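List Home | Threads | Authors | Search | Log in

[rukside-tenants] Re: Bolatance heating controls, "savings of up to 40 percent"
8/30/18
11 replies | Share 0

Dorian Lecomte wrote:

> The Bolatance people have answered my questions. They say the smart
> radiator valves will cut our heating bills by up to 40 percent, and that
> the Picard Street buildings are already seeing this. Cost is 700 dollars
> per apartment, spread over the rent. I think it's a decent offer and
> we should say yes before March, when the price goes up.

Dorian, thanks for chasing them, but I read the same letter and I come out somewhere else.

"Up to 40 percent" covers everything down to zero. If one apartment on Picard Street saved 40 percent and the rest saved nothing, the sentence would still be true. I'd like to see the bills. A brochure with a green leaf on it doesn't do much for me.

Second, compared to what? Picard Street got new windows the same year the valves went in. I know this because my sister lived through the scaffolding. You could have screwed doorknobs onto those radiators and the bills would have dropped. Did Bolatance mention the windows? They did not mention them to me.

Third, the 700 dollars. I pay close to 400 a year for heat, and I have the corner unit with the drafty kitchen. Suppose the valves save me a tenth of that. I'd be paying them off for longer than I plan to live here, and the letter says the batteries and the app subscription are "the resident's responsibility." It doesn't say what the subscription costs. I asked, and got a link to the same brochure.

Then there's the Ivo app. Has anyone tried it? I put it on my phone to look at the demo account. It wants my location, my contacts and permission to send me "comfort tips." My radiator has a knob. It goes from one to five and has never asked for my contacts. If the Ivo server goes down in a cold snap, who do we call? The letter says the valves "default to a safe setting." Safe for whom, and at what temperature?

I'm not against spending money on heat. The boiler is older than most of us and the pipes in the basement have no insulation on them at all, which is the cheapest fix there is. I'd vote for that tomorrow. I would also like somebody to bleed the radiators on the top floor, where half of each one stays cold all winter.

So my vote is no until we get two full winters of bills from Picard Street, before and after, for every apartment, plus the subscription price in writing. If the numbers are good I'll say so on this list. And "price goes up in March" is what they told Picard Street, too.

Recent on this list:
Laundry room key, again
Basement pipes, two quotes
Bike rack on the Rukside gate
Minutes, draft 2

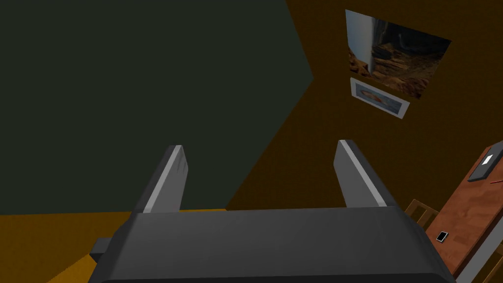
Marisol: I'm with you on the pipes, but two winters is a long wait. Could we ask for one winter of bills and put the valves in a single stairwell first?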